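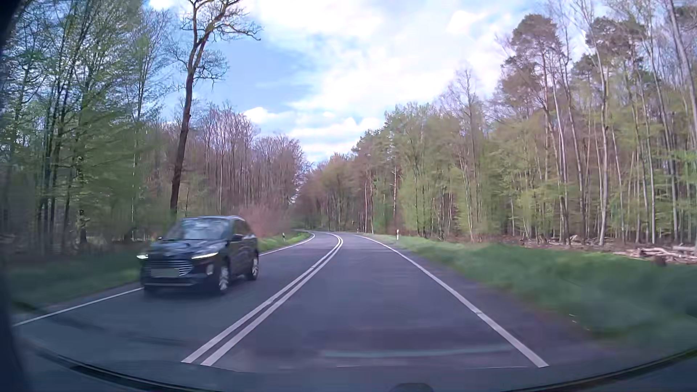 Home | Notebook | Methods | Contact

Thursday, March
Sille Riis

Petition tally, second pass. The Rosser campaign says it turned in 3000 signatures for the hotel and restaurant workers' measure in Kamenville. I don't doubt that 3000 lines were filled in. What I want to know is how many belong to registered city voters, and I don't think their press note tells us that.

Working from the scans the clerk's office let us copy. Pulled 222 lines with the random page-and-line method from last time (seed is written inside the back cover). Matched each against the voter file by hand, then ran the same lines through Flusar and compared.

By hand: 158 clean matches. 27 I can't decide – bad handwriting, or the name is right and the address is an old one. The rest are no match at all, mostly addresses outside city limits.

So 158 out of 222 is 71 percent. Throw in every one of the undecided and it comes to 83 percent. That's a wide gap to hang a headline on. The campaign quotes a validity rate "above 90" and I can't get there from these pages however kindly I read them. Asked for their worksheet twice. Got the press note again.

To be fair, the other side is no better. The hotel owners' flyer calls the petition "mostly invalid" and gives no sample, no method and no name. My low figure already sinks that. Put both claims in the same box in the write-up so we don't look like we picked one.

Flusar trouble: it accepted eleven of my no-match lines. Went through them one at a time. It seems to score on last name and street and let the house number slide, so a signer at one end of a long road gets paired with a cousin at the other. The manual says the house number is weighted. I don't believe the manual. Anyone using it before I've tested this should keep the hand column as the real one.

Duplicates: did not check. A sample this size says very little about them and I'd want the full set keyed in first. Please don't let anyone write "no duplicates found" off the back of this entry.

Cimis wage table came in after lunch. They want us to cite it for housekeepers' hourly pay. It mixes tipped and untipped jobs in one row and there's no note on whether the room-cleaning bonus is included. Until they split it I'd leave it out. An average of those two groups doesn't describe anybody's paycheck.

Also the "panic button" count. Campaign says none of the big hotels have them, owners say all do. Both can't be right and I suspect they mean different devices. Need the actual wording of the measure, section on room safety, before calling anyone.

To do
– second reader for the 27, without seeing my marks
– feed Flusar ten fake house numbers and see what it does
– ask the clerk which date counts for address changes (signing or filing?)
– Cimis: ask for tipped and untipped rows

Scans are in the gray folder, unsorted after page 40.

We use cookies to remember your settings. Accept | Manage choices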